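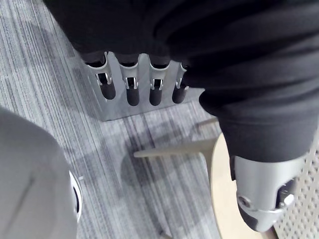

Four fingertips over carpet.

Print this story | E-mail this story

Zero Drift

The truck scale at Jetasgate had been reading light since June. The complaint came from the seed cooperative, which bought by weight and had begun to suspect it was being paid back in a smaller unit than it was charged in. Armelle Hamel read the file in the cab of the test truck with the heater on. It contained the last certificate, a sketch of the pit, and a letter from the operator stating that the instrument was in good order and that he would be present at any inspection.

She reached the yard before seven. The deck was steel, set flush with the concrete, with a drain at the low end and a ticket booth at the high end. The operator came out of the booth carrying a flashlight, although it was already light enough to read by.

"Azimi," he said. "Houshang. You'll want the pit open."

"Indicator first," she said.

The indicator was a gray Kallex with a cracked keypad. With the deck clear it showed zero. She wrote down the temperature, the wind and the serial number. She cycled the power, waited for the warm-up to finish, and wrote down zero again. Then she drove the test truck to the near end, swung the first block off with the hoist and set it down over the corner cell.

The test weights were cast iron with a lead plug in each, and the plug was stamped every time a weight went back to the state laboratory. She had stamped several of them herself, in the years when she worked indoors. She placed the blocks one after another, waited for motion to clear, and took a reading at each step. Near end left, near end right. Middle left, middle right. At the far end left the deck was light by 12 pounds. At the far end right it was exact.

"There it is," Azimi said.

"You knew about it?"

"I knew there was something. I didn't know which corner."

She ran the corner again with the load approaching from the other direction. It was light by 12 pounds.

A load cell that fails generally fails in one of a few ways. Water gets into the cable and the reading wanders. Lightning gets into it and there is no reading at all. A cell that has been overloaded will keep an offset, but the offset shows at zero, and the indicator had shown a clean zero at every check that morning. An error that appeared only under load, at one corner, and repeated to the pound was most likely mechanical. Something was carrying weight that the cell should have been carrying.

She asked him to open the pit.

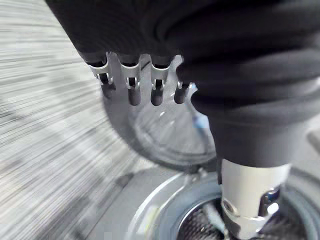 Rosângela Bittencourt
Staff Writer, Fiction

The hatch was at the far end, beside the drain. Azimi lifted it with a bar and held the flashlight while she went down the ladder. The floor of the pit was clean. She had been in pits with a foot of silt in them, and in one with a family of skunks, and she noted the condition of this one on the form under Remarks: swept.

The cell at far end left sat in its stand with the rocker pin upright. The cable was dry and the gland was tight. She put a feeler gauge along the gap between the deck beam and the pit wall and it passed freely until it reached the corner, where it stopped. She moved the light. There was a wedge in the gap, set well back from where anyone would look, oak, with the grain running the right way for compression. It had been planed on one face. With the deck empty it touched nothing. When a loaded axle came over the corner the beam came down and rested on it, and the wedge took its share.

She photographed it with the gauge beside it for scale and left it in place.

"Who services this?" she called up.

"Evangelista did. Until they gave up the route."

"And after that?"

He did not answer at once. She heard him change hands on the flashlight, and the light shifted across the wall and came back.

"After that it was me," he said.

She climbed out. A grain truck had pulled up short of the deck and the driver had cut his engine. She walked over and told him the scale was closed until further notice and that the nearest certified one was at Mostik. He asked how far that was. She told him 19 miles. He looked past her at Azimi, who lifted one hand, and then he started the truck and backed out onto the road.

In the booth she spread the forms on the counter. There was an electric kettle, a calendar from a tire dealer, and a shelf of ticket stubs in shoe boxes, in order. She asked for the stubs from May and June. He gave them to her with the dates already facing out.

The arithmetic was not difficult. The error was fixed by the thickness of the wedge and the stiffness of the beam, and it did not grow much with the load. On a full truck it was a small fraction of one percent. Across a season it came to nearly 100 bushels. She did the figures in pencil, then in ink. A person who wanted to steal grain with a truck scale would have taken more, and would have put the wedge where it could be pulled out with a string.

"The growers deliver over this scale," she said. "The cooperative buys over it. If it reads light, the growers get less."

"Yes."

"So the cooperative came out ahead. And the cooperative filed the complaint."

"The cooperative sells over it too," Azimi said. "Going out, they got paid light. That was the part they noticed."

She wrote that down and then crossed it out, as the form had no place for it.

"Did you put it there?"

"I put it there in May," he said. "The beam was knocking. When the trucks came off fast, the deck would jump and hit the wall on that corner, and I was afraid for the cell. I had no budget for a bumper. I cut the wedge so it wouldn't touch. I checked it with a sheet of paper." He held his thumb and finger slightly apart. "Then it got hot."

She thought about the coefficient for steel, and the length of the deck, and the concrete, which moved less. She worked it through on the back of the sheet. A beam of that length would close most of a paper's thickness on a warm day. It would not open all the way again if the wedge had swelled, and oak beside a drain would swell.

"You wrote that the instrument was in good order," she said.

"It read zero every morning. I wrote it down every morning. I can show you the book."
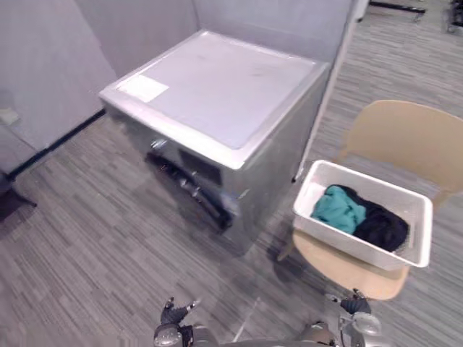
Washing machine with the door open.

He showed her the book. It was a ledger with a cloth spine, and each line held the time, the temperature, and a zero in the same hand. On some lines there was also a note: fog, or wasps in booth, or T. Phan on vacation. She turned the pages back to the spring and found the entry she was looking for. It said: fitted stop, far end L, clearance one sheet.

It was not concealment if it was in the log. It was also not a repair that had been reported, and the seal on the junction box meant nothing if the deck could be held up from underneath. She considered the two boxes on the form. One said Condemned. The other said Rejected, Subject To Repair. The fine was the same for both – the difference was whether the operator kept his license while the work was done.

She went back down and took the wedge out. It needed a hammer. She bagged it, tagged the bag and initialed the tag across the flap. Then she set the blocks over the corner again and climbed up to read the indicator through the booth window. Azimi stood on the concrete with his hands in his jacket and did not look at the display.

It was exact. She ran it from the other direction and it was exact.

"You still need a bumper," she said. "Rubber, with an adjustable gap. Set it in the hottest part of the afternoon."

"In the afternoon," he said.

She checked the second box and signed. She tore off the yellow copy and he folded it once and put it in the ledger at the day's page. Under the temperature he had already written zero. He uncapped his pen and added, after it: far end L, 12 light, found.

She began loading the weights.

Contact Us | Copyright | Back to top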